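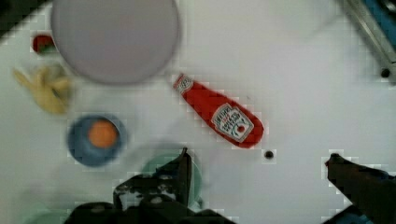 Negin reckons a table only needs clearing when somebody wants to eat at it, and she told me so on Sunday when I was grumbling about mine. I can see her point, but I like to start the week with a bare white top, so after breakfast I had a go at it.

The big plate goes first because it takes up the most room. It's too wide for the cupboard, so it lives upright beside the bread bin. The blue one I leave out for whatever is round and likely to roll – the orange thing had already found its way in.

Ketchup is the one we argue about. I say fridge door, Negin says shelf, and it ends up lying on its side on the table until one of us gives in. I've put it in the door again.

Small red and yellow bits go in the Lurkell box under the bench. I gave it 20 minutes in all, and spent 9 of them looking for the lid.

The drawer by the cooker is next. I last did that in November and it no longer shuts.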